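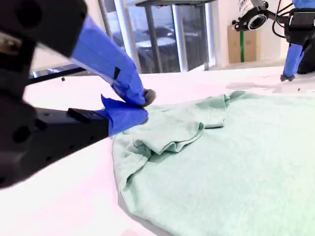 Druteo Countertop Water Filter, Six Months In

Posted January 5, 2023 by Anselmo Grajales

I bought the Druteo in July, after my sister-in-law served me a glass of water from hers and watched my face while I drank it. It tasted like water. I said so, and she seemed let down. A few weeks later I ordered one anyway, partly because our tap water smells like a swimming pool every summer and partly because I wanted to find out what the fuss was.

The short version is that it takes the chlorine smell out, it takes up more counter than you think it will, and most of the other things on the box I could not confirm with anything I have in the house.

What you get

The Druteo is made by Druvside, who also sell a pitcher and a shower head filter I have no opinion on. It's a white plastic tower with a hose that screws onto the kitchen faucet where the aerator goes. Flip a little lever and the water goes up the hose, through the tower, and out of a thin spout over the sink. Flip it back and you have your normal faucet.

The box has one cartridge, the hose, the faucet valve, a bag of adapters and a fold-out sheet of instructions with drawings but very few words. One drawing shows a hand with an X over it. I still don't know what I'm not supposed to do with my hand.

Setting it up

The box says two minutes. It took me most of an evening. None of the adapters in the bag fit my faucet, which is a plain chrome one from a big chain store and as ordinary as they come. The company will mail you another adapter free, and they did, but it took 12 days. In the meantime I found one at the hardware store that worked with some thread tape. When the free one arrived it was the same as one of the ones already in the bag.

The valve also hangs lower than the aerator did, so my pasta pot no longer slides under the faucet standing up. I tip it in at an angle now. If you have a tall faucet you won't care. I do not have a tall faucet.

Does it work?

The smell, yes. I filled two glasses, one filtered and one straight from the tap, put them behind a cereal box and had my wife hand them to me in whatever order she liked. I got it right every time by sniffing. By taste alone, once the tap glass had stood out overnight, I was guessing. A glass of water left on the counter costs nothing, so keep that in mind.

Tea is where I noticed the most difference, or where I think I did. There's less film on top of the cup. My wife says there is the same amount of film. We have agreed to stop talking about it.

Then there's the rest of the box. It lists a good many things the filter "targets," and I'd ask you to look at that word for a while. Targets is not the same as removes. I wrote to Druvside asking for the test report behind the list and got a friendly reply with a link to the product page, where the list is printed again in a nicer font. I wrote back asking the same thing. No answer so far. If you are buying a filter because of lead or something else that could really hurt you, get your water tested first and buy one that shows its certification in full. I would not rely on this one for that, and I wouldn't rely on a review by a man with two glasses and a cereal box either.

It does nothing for hard water, by the way. My kettle has the same crust it always had. The box doesn't claim otherwise, but plenty of the customer comments do.

The cartridges

Here is my main gripe. The first cartridge was meant to last six months. Mine slowed to a dribble well before Thanksgiving, and filling a pitcher turned into a job you could start and then go fold towels. Customer service told me my water must have a lot of sediment in it, and suggested a pre-filter, also sold by Druvside. I opened the old cartridge up with a hacksaw and there was a gray layer on the outside, so fine, maybe there is sediment. But lots of towns have old pipes. A filter that can't cope with a bit of grit should say so somewhere on the front.

Replacements only come from the company. I tried an off-brand one from a seller called Trudevska and it leaked at the collar from the first minute, so I can't recommend that either.

There is a green light on top that turns red when the cartridge is done. As far as I can tell it's a timer. It was still green when the water had nearly stopped, and it went green again when I held the button down without changing anything at all.

About those ratings

The Druteo had 3,798 customer reviews the last time I looked, most of them glowing. I read a fair number. A lot were written the week the thing arrived, and a lot were for the pitcher, which is lumped in on the same page. Once I sorted for people who'd owned the tower longer than a season, the mood changed quite a bit. Slow flow came up over and over, along with drips where the hose meets the valve. Mine drips there too – not much, but enough to leave a ring on the steel.

Would I buy it again?

Probably not at full price. Before this we had a Cuautle pitcher that lived in the fridge, cost $20, and did just as well on the smell. The only reason we dropped it was that nobody in this house ever refilled it, me included, and the tower does fix that. I'll give it that much. My wife would keep it. She likes not having the pitcher take up half a shelf.

I have one spare cartridge left and I'll use it up. After that the pitcher is still in the cupboard over the stove, with its lid, behind the waffle iron.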